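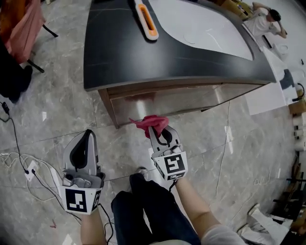
A reader wrote in to ask why the grout in a kitchen floor goes dark in the walkways when the floor gets mopped twice a week, and whether a steam mop would fix it. Short version: the mopping is probably doing it, and please put the steam mop away. Thread.

Cement grout is porous and the face of a glazed tile isn't. The joint also sits slightly lower than the tile. Push a wet mop across and the dirty water runs into the joint, the tile dries clean, and the dirt stays where the water ended up.

Detergent makes it worse. Most people overdose it. The part that doesn't get rinsed dries as a thin sticky film, and shoes do the rest.

I had the same thing in the rental on Hennessy: 300 square feet of floor, original grout a sand color according to the strip under the refrigerator, everything else the color of wet cardboard. Previous tenant left a half-used jug of floor soap under the sink. It smelled of pine and did nothing else.

Find out what you have before you buy anything. Put a drop of water on a joint in a corner. If it darkens in a minute or two, the grout is unsealed or the sealer is gone. If the drop sits there, it's either sealed or epoxy, and your problem is on the surface.

Do the drop test in several places. Mine beaded along the walls and soaked straight in between the stove and the sink. The sealer had worn off only where people stand.

Cleaning. Sweep first, then vacuum the joints with the brush head. An alkaline cleaner for grease, diluted per the label. I used Gilel, one 300 ml bottle for the whole floor, and had some left. Any alkaline tile cleaner should do the same job.

Leave it wet on the joints for as long as the label says, scrub with a stiff nylon brush, then pick the water up. Picking it up is the step that matters. A wet vac is best. Cloths work if you change them often and wring them into a separate bucket.

Not a wire brush. It cuts the grout and can leave metal marks on the glaze.

No vinegar. It's an acid and cement grout is not fond of acid. Once won't destroy a floor, but as a weekly habit it eats the surface and opens it up to more dirt. On real marble or limestone it will etch the stone too.

Steam: the heat can lift old sealer and drive water into any crack that's already there. Some people use it for years with no trouble. I wouldn't, on grout of unknown age.

Rinse twice with plain water. Then let it dry properly. I waited three days with a fan on and the windows open. The joints dried two shades lighter than they looked wet, so don't judge the color on the first evening.

Sealer. A penetrating one, not a topical gloss. I put down Vovetti on 9th July with a small applicator bottle, one joint at a time. Wipe the excess off the tile before it dries or you get a haze that is a nuisance to remove.

It needed 60 minutes between coats. Two coats. Cost me $19 at Ferdale — they keep it with the stone care stuff at the back, not with the grout.

If the joints are clean and still blotchy, the color itself may be uneven from too much water in the original mix. Cleaning won't change that. A grout colorant will, and it seals as it goes, but do a test patch somewhere you don't look.

Maintenance after that: less water, less soap, change the bucket when you can't see the bottom. Repeat the drop test every June or so and reseal only the parts that soak.

Somebody will ask about baking soda paste. Mild abrasive, mild alkali, fine on one stained joint. On a whole floor you'll spend longer rinsing out the powder than you did scrubbing.

Cracked or missing grout is a separate thread. Sealer doesn't fill anything.

Contact · © All posts belong to their author · Back to top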